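Zarkport, Wednesday, December 8, 2021

The cell made its 2,000 cycles since the last service during the night, so this morning it was my turn to give it attention. I came early, when the hall was still quiet, and switched the controller to manual mode. I like this hour. In the afternoon everybody wants something from the cell, and in the morning it is only me and the checklist.

The checklist from Sterum is good but it is written for a cleaner world than ours. It says to wipe the pads, to check the bolts of the linkage, and to move the gripper to the reference pose in front of the panel. I did it in a different order. First I looked at the bolts, with the small torque key, and I put a new paint mark on each. One old mark was not readable anymore, so I can't say if the bolt had moved. I wrote it in the log with a question mark. Then I brushed the ribs of both pads with the soft brush and drove slowly to the reference pose.
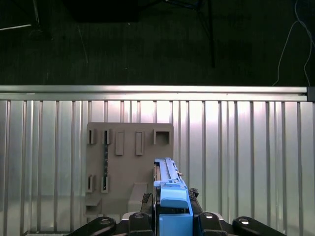
Never trust the reference pose before the arm is warm, wrote a reader under my entry from July, and let it run for a good while with nothing in the fingers, or you will teach the same point two times in one day. I was a little offended in July. I thought I knew my machine. Today I followed the advice and let the arm run 60 minutes before I touched any point, and I must admit that the numbers stayed much calmer than the last time. Dear reader, if you still come here, thank you.

While it was running I drank my coffee and cleaned the cabinet filter. It was gray with dust, and I had no new one. The order to Nägeli went out last week together with the spare pads, but the delivery is only promised, not confirmed. I knocked the old filter out in the yard and put it back. It is not a proper solution and I wrote this also in the log.

After that I went through the slots of the panel one after another. The program has 223 points, and most of them I don't touch, they depend on the others. Six I must teach by hand. For the first ones the correction was very small and I accepted it at once. The last one needed more time. The approach was a bit too far to the left, and with the fingers coming from this side I wanted to have the same space on both sides of the part. I drove in, stopped, looked with the lamp, drove out, and changed the value by a tenth. Then again.

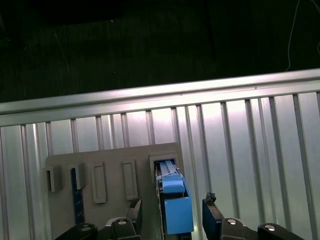 My opinion about spare parts is that they should lie in a drawer before you need them, and I say this every year, and every year I wait for a package. The pads can still work until the new ones come, this doesn't worry me. What I want to do before the next shift is a second cleaning, this time of the tips, and I will start with the right finger, where a small clump of something dark sits on the top. With the blue part in the rightmost slot, this tip is close beside it, and I don't want crumbs to fall in the housing. The brush is too soft for it. I will try the wooden stick with a bit of cloth, and if this does not help, I take the finger off, although then the teaching begins from the start.

I asked the people from Pernurora if they can give me the cell for the first hour tomorrow. They said yes, but they want it back with the speed at the normal value. The last time I forgot it at the slow one and they lost half a morning, so I made a note and stuck it on the pendant.

To buy: cloth without fibers, white paint pen, a second lamp. The backup of the program is saved on the stick in the drawer and also on the server. I went home with cold feet. The heating at the back door is still not repaired.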